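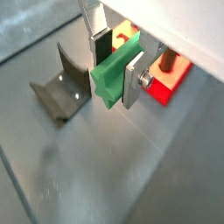 I've had the Mandagi porch bench since July and I'm smitten! We wanted something by the front door that picked up the trim color inside, so you don't feel like you've walked into a different house (ours is a plain brick ranch, so it needs the help). The bench came in 7 pieces with instructions from Wekcombe, the store, and those were clearer than the ones in the box. My only gripe is the seat cushion, which slides around every time the dog jumps up. I bought grippy tape and that mostly fixed it. The slate blue is a shade grayer than on the website, but I like it better. 5 stars from me, and I'm eyeing the matching planter next.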